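# Surface Condition and Verge Encroachment on the Chala Path

**Project report, second-year module in Landscape and Access Management**

Group members: Amanuel Yilma, Åsmund Nyberg, Kenza Zerouali
Supervisor: Theda Mühlbauer

## 1. Introduction

The Chala path is a paved route for walkers and cyclists between the settlement of Rosten and the old pumping station at Hoder. It is 819 metres long and follows an almost straight line for its whole length. The path is used by pupils on their way to the school in Rosten, by residents walking dogs and, at weekends, by cyclists joining the longer route to the coast.

The district access office had received complaints about loose stones on the paving and about bushes growing in towards the path. Gwendolyn Pettigrew, who is responsible for footpaths at the office, asked the department whether a student group could carry out a simple condition survey. The office wished to know which parts of the route should be cleared first, and whether the edges could be kept clean without laying kerbs.

This report sets out the method used, the findings for the paving, the verges and the vegetation, and the recommendations of the group. Drainage below ground level was outside the scope of the project, as was the bridge at the Hoder end, which is inspected separately.

## 2. Background

The route was first laid as a service track for the pumping station and was paved when the station closed. Records held by the access office give the original paved width as 180 centimetres. No kerbs were fitted. The gravel verges were intended to carry water away from the paving and to give room for a maintenance vehicle to put its outer wheels down.

Maintenance has been irregular. The bushes are cut back once a year by a contractor, Ullex, usually in July, and the contract does not include sweeping. The office could find no record of the verges having been raked or re-levelled in the last ten years. Mr Nyberg spoke to the contractor by telephone and was told that the cutting is done from a small tractor working from the Rosten end, and that the last part before Hoder is sometimes left until the following season.

## 3. Method

The path was divided into 16 sections of equal length, numbered from the Rosten end. Section boundaries were marked with chalk and checked with a measuring wheel. All measurements were made over 2 visits, the first in dry weather and the second on a Wednesday morning following a night of rain.

In each section the group recorded:

- the clear width of the paving, measured between loose material on either side
- the condition of the surface, on a scale from 1 (sound) to 4 (broken)
- the width and make-up of each verge
- the distance from the paved edge to the nearest overhanging branch, up to head height

Clear width was measured at the narrowest point in the section. Where the group members disagreed on a surface score, the section was walked again and a score agreed on the spot. This happened in sections 5 and 11.

Left and right are given throughout as seen when walking from Rosten towards Hoder.

## 4. Findings

### 4.1 Paving

The paving itself is in better order than the complaints had suggested. Most sections were scored 1 or 2. Two short cracks were found in section 5, neither wide enough to trap a bicycle tyre, and a shallow dip in section 11 held water on the second visit. No section was scored 4.

The loss of usable width is the more serious matter. Stones and dirt from the verges lie over the paved edge in many places, and the true edge could only be found there by brushing the material aside. The clear width was closest to the original figure near Rosten and least in the last four sections before Hoder -- the same stretch that is sometimes missed during the yearly cut.

### 4.2 Verges

The two verges differ in character. The left verge is a fairly even strip of pale gravel with small pebbles and some compacted soil. It has settled well and sheds little material except where cyclists have ridden across it.

The right verge is wider and rougher. Gravel is mixed with bare dirt and loose stones, and there are low ridges where vehicles have turned. On the second visit the group noted small fans of grit reaching from these ridges on to the paving. Miss Zerouali brushed one of them clear at the start of the morning, and by the time of the return walk a thin new layer had been deposited by passing bicycles.

### 4.3 Vegetation

Vegetation stands close on both sides for most of the route. On the left, taller trees give way in places to lower, rounded bushes with small leaves. A band of dry grass commonly lies between the gravel and the shrubs, and the group considers this a useful marker of how far the bushes have advanced. Where the grass is still present, the branches were well clear of the paving. Where it has been shaded out, they were generally within arm's reach.

The view along the path remains open, although the greenery closes in towards the far end and the gap between the trees looks small from a distance. Several walkers who stopped to speak to the group mentioned this as a reason for not using the route in the evening.

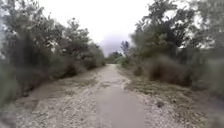 ## 5. Discussion

The findings point to the verges as the main source of the problem. Resurfacing would be costly and would leave the supply of loose material in place. Kerbs would hold back the stones, but they would also hold water on the paving unless outlets were cut, and the access office has no budget for this work at present.

Raking the right verge to a slight fall away from the path would be a modest job. Mr Yilma estimates that four people with hand tools could treat one section in a morning. The group was divided on whether the ridges should be removed altogether. Mr Nyberg argued that they will return as long as vehicles continue to turn on the verge, and that a single marked turning place near section 8 should come first.

The survey has some clear limits. It was carried out in one season only, and growth rates for the bushes could not be measured. The surface scores depend on judgement, and a second group might have placed some sections one step higher or lower.

## 6. Recommendations

1. Sections 13 to 16 should be swept and their edges cleared before any other work is carried out.
2. The right verge should be raked to fall away from the paving, starting at the Hoder end.
3. Sweeping should be added to the yearly cutting contract, to follow the cut within one week.
4. The contract should state that cutting is to cover the full length of the path.
5. The dip in section 11 should be inspected again after winter and patched if it has deepened.
6. A turning place for maintenance vehicles should be considered -- the group suggests section 8, where the right verge is firmest.

## 7. Acknowledgements

The group thanks Gwendolyn Pettigrew for access to the path records and for the loan of the measuring wheel, and Theda Mühlbauer for her comments on the first draft. The section sheets and the table of clear widths have been deposited with the department office and may be consulted there on request.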